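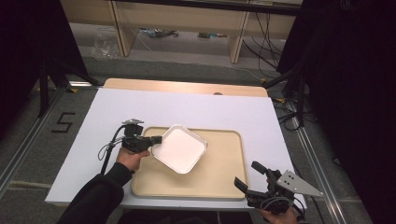
What can you do with a pair of home-made grippers that have no arm attached to them? Quite a lot, as long as you're happy to be the arm yourself. You hold one in each hand, pick things up and put them down, and keep a record of how you did it so that a proper robot can have a go later on.

That's the short version of what we've been up to at the Clustdale workshop since May, and I'm pleased to report that the pair now has a name. After far too many suggestions on the whiteboard we've gone with Drosedetti, which was Marisol Salazar's idea and means nothing at all as far as I know. She says it sounds like a make of scooter. Fine by me!

For anyone who hasn't been in for a while, Marisol and I share the bench at the far end, and she does most of the wiring while I do the bits that need filing, drilling and swearing at. The whole build has cost us 400 pounds so far, and a good chunk of that went on cable and connectors (I had no idea connectors could cost that much, and I've stopped looking at the receipts). Our first attempt, which we called Quintero, is in a box under the stairs. The grip was too wide for my hands and the trigger stuck whenever you squeezed it slowly, so most of it has been stripped for screws.

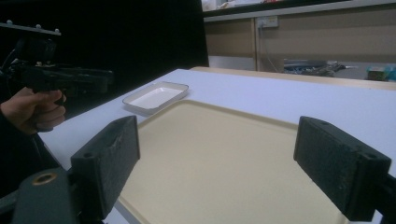
Grip has been my part of the job this month, and I've got rather obsessive about it. Bare fingers were hopeless on anything glazed or shiny – you'd close them on a saucer and it would shoot off sideways. So I went through the foam offcuts drawer, glued up 16 test pieces in different thicknesses and spent a happy evening squashing them in the vice. The dark speckled foam on the fingers now is the one I liked best, even if it has picked up a few pale scuffs. It gives a little at the corners, and it can be peeled off and swapped when it gets tatty. Small white dishes with a thin lip are what I've been practising on, along with a big beige tray, and I'd recommend them to anyone building something similar. A thin lip shows up every bit of slop in the fingers.

Marisol would like me to mention the trigger springs, which are new and much softer than the old ones. I can now do 30 goes before my hand starts complaining. On Quintero I used to give up at 6.

Next up is the weight. With the bracket and all the cable hanging off it, each one pulls at your wrist more than I'd like, and Marisol wants to have a go at moving the heavier parts further back. We're also writing a little program called Wetitness to line up what the left hand did with what the right hand did. It works on my laptop and refuses to start on hers, so if you're good with that sort of thing please come and find us.

We're at the bench most evenings from seven, and you're welcome to try the grippers. Bring a saucer you don't mind losing. The drawings are in the blue folder by the drill press, and I'll put the foam notes in there too once I've typed them up.

Nouhaila Abdel Hamid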